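Workshop tips: recording good grasp examples

We've been collecting pick-up demonstrations on the Studano bench for 4 months now, and I still love it! The Pascu arm learns from whatever you show it, good habits and bad, so a little care before you press record pays off hugely.

Start small. One object, one spot, then shift it a hand's width and go again. Our first Golloditz batch had 131 takes and we kept 103 — the rest had a hesitation in the middle, and the learner copies hesitations beautifully.

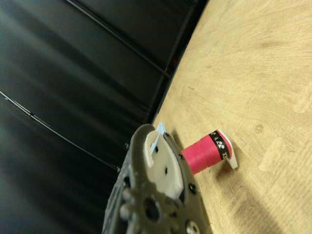
Choosing objects is the fun part. Raid the drawers for things that differ in shape and in how they sit: thin flat bits, boxes, soft cloths, anything that rolls. Strong colour helps when you're sorting takes later, and a bright pink roll of grip tape on tan wood is easy to spot even in a tiny thumbnail. Plain black cloth behind the bench keeps the background quiet too.

Wipe the finger pads every 51 takes or so. Check the screws while you're there.

Name your folders by object first — we did it by time at Jadosow and spent all of April renaming them.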